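I've been on a bit of a tidying kick, and the little seating corner was next on my list. I'd been walking past it since August (shameful, I know) and finally gave it an afternoon!
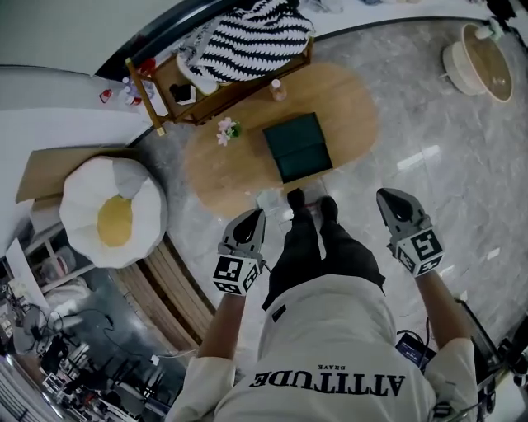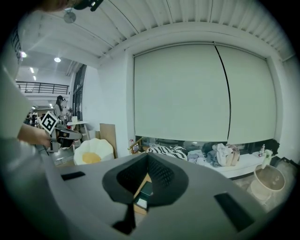
*Same place both times. The oval coffee table is in the first one.*

I do love that table. It's a lovely light wood and I want to keep it nearly bare, so the pink flowers can stay and the green box needs a proper home. Rakiya Briggs says the flowers should go too, but they're artificial and need no looking after, which suits me down to the ground.

The zigzag cushion is a keeper – it cheers up the brown shelf no end. The little bottles on the floor next to it are another matter. I've got my eye on a lidded basket from Gradonlow for those, £48, and I keep putting it in my basket and taking it out again.

The round rattan tray I haven't decided on. It might go on the table, if there's room once the box has gone.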